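Trelau Community Pottery Studio
Frequently Asked Questions
Last updated 1 June 2022

I've never touched clay. Can I still come?

Yes, please do! Most people who sign up for our beginner course have never sat at a wheel, and we love that first night when everyone gets muddy up to the elbows. You'll start with wedging and pinch pots, then move on to the wheel once your hands have a feel for the clay.

How long is the beginner course?

It runs for 3 weeks, two evenings a week. The price is $135 and covers your first bag of clay, all the glazes on the open shelf and both firings. The next course with open spots starts in July.

What should I wear?

Old clothes, closed shoes, short nails. Clay washes out of almost everything, but the red stoneware can leave a tint on white cotton. Aprons hang by the door and you're welcome to grab one. Bring a towel – an old, thin one is much better than a fluffy one.

Which clay do you use?

We stock three. Tamik is a smooth white stoneware, very friendly on the wheel, and it's what we hand out in the beginner course. Mao is a red stoneware with a bit of grit, great for planters and big slab pieces. Cevovow is our porcelain. It is gorgeous and it is fussy, so we suggest you wait until you can center a pound of Tamik without thinking too hard.

Can I bring clay from somewhere else?

Only if you show us the label first. We need to know the firing range. Low-fire clay melts at our temperatures and takes the kiln shelf with it.
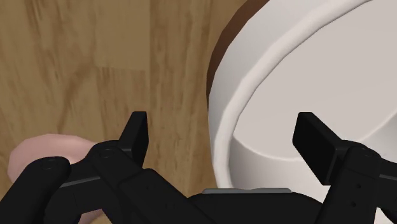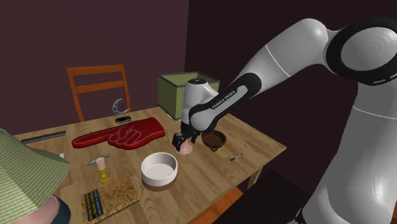
FIRING AND GLAZING

How long until I get my pot back?

Plan on three to four weeks from the day you finish it. Drying takes a week or more (longer for thick pieces, and please don't rush them), then comes the bisque firing, then you glaze, then the glaze firing. We fire when the kiln is full, so a busy month can be faster than a slow one.

Are the glazes food safe?

The ones on the open shelf are, when they go on at the right thickness over our own clays. The crackle glazes and the metallic black are for decoration only, and their jars have a red lid. Leave the foot of the pot bare, please, a good finger's width up from the bottom.

Why did my bowl crack?

Oh, this one hurts, and it happens to all of us! An S-shaped crack in the bottom usually means the base needed more compressing. A crack down from the rim often means the rim dried faster than the rest. Try draping a strip of plastic over the rim for the first day or two. If you still have the pieces, bring them in and we'll look at them together.

Can I put my mug in the dishwasher?

Mugs in Tamik and Mao do fine. Wash porcelain by hand if it has a thin handle.

MEMBERSHIP

Can I keep coming after the course?

You can! Members get a shelf, a key code and wheel time any day we're open. There are 30 member shelves and they do fill up, so put your name on the list early.

Is there a limit on how much I can make?

No limit on pots, but firing is charged by size. Anything taller than the measuring stick next to the kiln room needs a quick chat with us first.

Do you sell members' work?

Twice a year, at the summer and winter sales. Last winter we had more than 200 pieces out on the tables and the soup bowls were gone before lunch. You set your own prices.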